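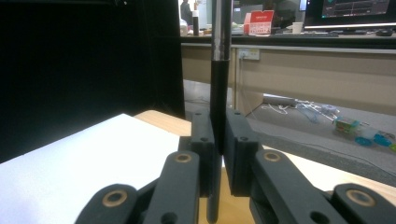

How often should a radiator system have its inhibitor checked?
Once a year, with a full dose added again whenever the system has been drained.

Filed under: Home heating / Threads

Search this site Enter keywords

Jul 4, 2020, posted by Tarkeo

Summer is the right time to look at central heating water. The boiler is off, the plumber has gaps in the diary, and a drained system is no hardship. Notes from my own house follow, a two-storey place with a sealed system and steel panel radiators.

Inhibitor is a chemical that slows corrosion inside the pipework. Steel radiators, copper pipe and water form a poor combination. Left alone, the steel turns to black iron oxide, the sludge you find at the bottom of a cold radiator.

Symptoms, in the order I met them: one radiator warm at the top and cold at the bottom. Then a second. Then a pump that hummed. Gas use for the previous heating season was 1,765 units on the meter. I didn't connect it with the water at the time.

A cold top is a different fault. That is gas or air, and bleeding it takes a minute. If you are bleeding the same radiator every fortnight, test the water. The gas may be hydrogen from corrosion.

Testing. Draw a cupful from a drain point, not from a bleed valve. Let it run for a few seconds first. Clear or slightly tinted is fine. Black means there is work to do. Then use a test strip from whoever makes your inhibitor, as the strips are not always interchangeable.

I use Umetmont, bought from the trade counter at Buzatu. Any recognised inhibitor will do if the label suits your boiler and metals. Do not mix two makes. Drain, flush, refill, then dose.

Cleaning came first. Cleaner in, heating on, four days of normal running, then drain and flush until the water ran clear. I took the two worst radiators off the wall and hosed them out on the grass. Put a cap on the valve tails if you do this.

Refill slowly. Bleed downstairs first, then upstairs. Bring the cold pressure back to the figure in the boiler manual. Dose through a radiator or the filling point, then run the pump so it mixes before you test again.

The following season's reading was 1,489 units. It was a milder winter, so I claim nothing from that. All the radiators now heat evenly and the pump is quiet.

A magnetic filter went on the return pipe in December. First clean gave a thick black coat on the magnet. The second gave a thin smear.

Someone in Mokau asked about underfloor loops. Different volumes, often plastic pipe, so work out the dose from the total water content. I have no loops here and can't give figures.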